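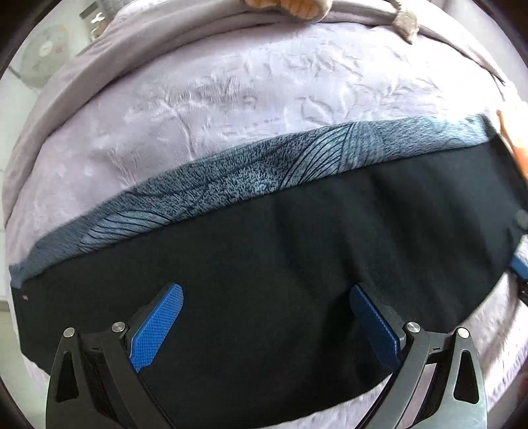
**What happened to the founder's statue in Rernach town square?**

Posted by Janelle Rivera, 03/06/2023

My mother grew up in Rernach and left at 16. She always talked about a bronze man on a tall stone base in the middle of the square, with steps where everyone sat to eat lunch. I took her back in May and the base is there but the man is gone. There is a flower bed where the steps were. The woman in the bakery said he was taken down because of a protest. A man at the bus stop said he was being cleaned. My mother is upset and would like to know which it is. She also can't remember his name and neither of them could tell us.

Does anyone know who he was, where he is now, and whether there are plans to put him back?

---

**Trinidad Dizon**

His name was Stirkilau. He ran the quarry and paid for the first school. He also had the families on the east side moved off their land when the quarry was widened, and their descendants have asked for years that the town say so on the plaque. So the bakery is partly right. There was a protest, a small one, 40 people with signs, and I was one of them. We asked for a second plaque. We did not ask for the statue to come down.

The town took it down the next spring and gave the reason as cracks in the left leg. You can believe that or not. I saw the leg from the ladder truck when we hung the holiday lights and there was a crack you could put a coin in.
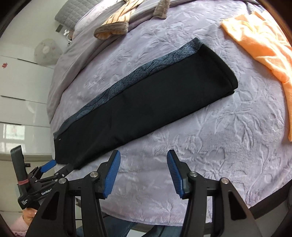

As for where he is, he is lying on his back in the road department shed on Sison Street. The shed isn't open to the public, but if you call the town office and explain about your mother they may let her in. They let my uncle in. Ask for the person who handles property, and call before noon.

The steps were broken up. I don't know where the stone went. One block is in front of the library with no sign on it.

---

**Ívar Bech**

never liked it, the face was wrong. My grandfather said the sculptor worked from a picture of the brother. Good riddance, and the flowers are nicer

---

**Analyn Catacutan**

Adding to what Trinidad wrote. The repair was priced and the town council put it off 3 times. The last vote was to keep the base where it is and ask residents what should go on it. There is a paper form at the library and you don't have to live in Rernach to fill it out, you only have to have lived there at some point, so your mother can send one in. They had set aside room for 1000 forms and the pile was not high when I looked.

Choices on the form are the old statue with both plaques, a new work, or nothing. There is a blank line as well. I wrote in the Ernireo fountain, which stood there before the statue and is in the older postcards.

If your mother has snapshots of people sitting on the steps, the library will scan them and give them back the same day. Mylene Bañez at the front desk does the scanning. They have plenty of the statue but very few of the lunch crowd, and they would like names for the people in the ones they do have. Write the names on a separate sheet, please, and leave the backs of the photos alone.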